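Print this page
E-mail this page

We use cookies to remember your settings and to count visits to this page. You can change this at any time. OK

Why are some colours hard to make?

Look round the room you are sitting in. There are probably dozens of colours in it, on the walls, on your clothes and on the covers of your books. Today you can buy paint in almost any shade you like. For most of history people could not do that. They used the colours they could find, and some were very hard to find.

What is a pigment?

A pigment is a coloured powder. Mix it with something sticky, such as oil, egg or glue, and you have paint. The sticky part is called the binder. It holds the powder together and fixes it to the wall or the paper.

A dye is different. A dye dissolves in water, the way sugar dissolves in tea, and soaks into cloth. A pigment does not dissolve. If you stir it into plain water and leave it, it slowly sinks to the bottom.

Easy colours

The oldest pigments came out of the ground. Red, yellow and brown earths get their colour from iron, and they are found in many parts of the world. Black came from soot or burnt bones. White came from chalk. People painted cave walls with these colours many thousands of years ago.

Earth colours last well. Sunlight hardly changes them, so some very old paintings still look bright.

Difficult colours

Blue and purple were much harder. Plenty of things in nature look blue, such as the sky and the sea, but you can't scrape the colour off them. One good blue was made by grinding up a stone called lapis lazuli, which was dug from mountains in Afghanistan. It had to be carried a very long way and it cost a great deal.

Purple dye was made from sea snails. Each snail gave only a tiny drop, so it took thousands of them to dye the edge of one robe. The work smelled terrible. In ancient Rome there were laws about who could wear the best purple.

The student who changed purple

In 1856 a chemistry student in London called William Perkin was trying to make a medicine. He was 18. His experiment failed and left a dark sludge in the flask. When he cleaned it with alcohol, the liquid turned purple, and he found that it would dye silk. The colour became known as mauve, and a few years later it was in fashion all over Britain.

After that, chemists made hundreds of new colours in laboratories. Purple was no longer only for the rich, and it could go on a dress, a ribbon or a whole wall.

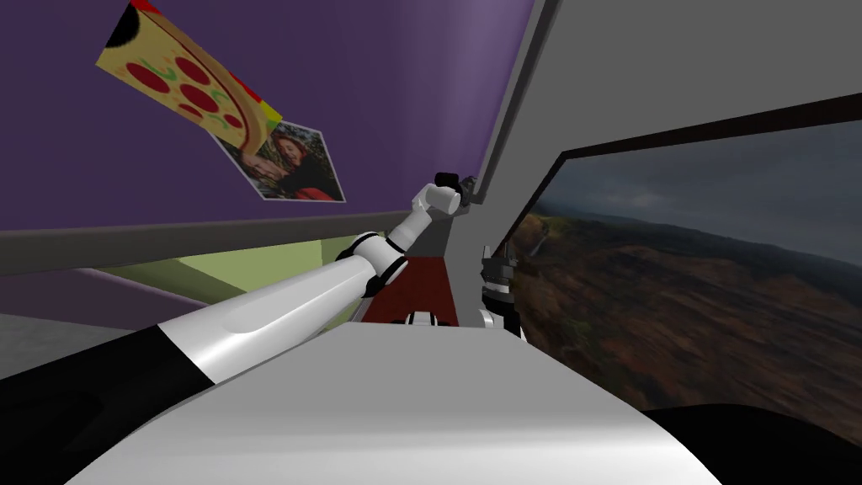
Deep purple makes the yellow in the pizza poster stand out.

Colours side by side

Purple and yellow sit opposite each other on an artist's colour wheel. Opposite colours make each other look stronger. Red and green are another pair, and so are blue and orange.

Amirul Siregar mixes paint at the Utari paint shop. The shop's colour card has 327 shades on it, and 90 of them are blues or purples. He makes them all from a small number of strong colours, adding a little at a time to a tin of white.

Try it yourself

Cut a small square of grey paper. Lay it on a sheet of purple paper, then on a sheet of yellow. Does the grey seem to change? Ask someone else what they see and write down both answers.

Words to know

Binder: the sticky part of paint.
Dye: a colour that dissolves and soaks into cloth.
Pigment: a coloured powder that does not dissolve.

Print this page
E-mail this page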